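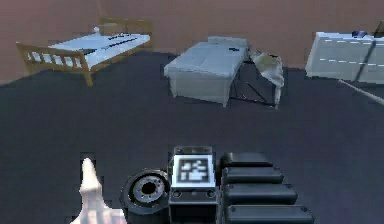 Single bed with slatted footboard, dark carpet.

Singer Rimantas Paulauskas has married his long-time partner, actor Lendora Vasiliauskas, in a small ceremony at Gomstead, his manager confirmed Thursday.
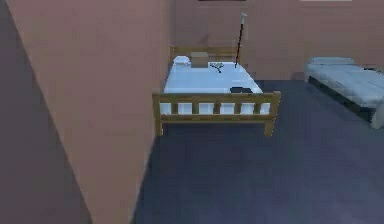
The couple, who have been together for four years, invited almost 300 guests. Neighbours said the music stopped before midnight. 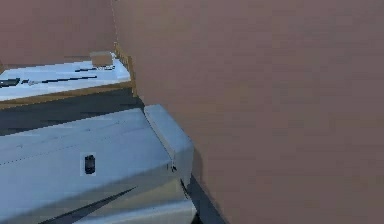 Page last updated: Thursday, 4:10 p.m.

Paulauskas returns to the Drallier theatre in December. The honeymoon will wait until the tour is over, his manager said.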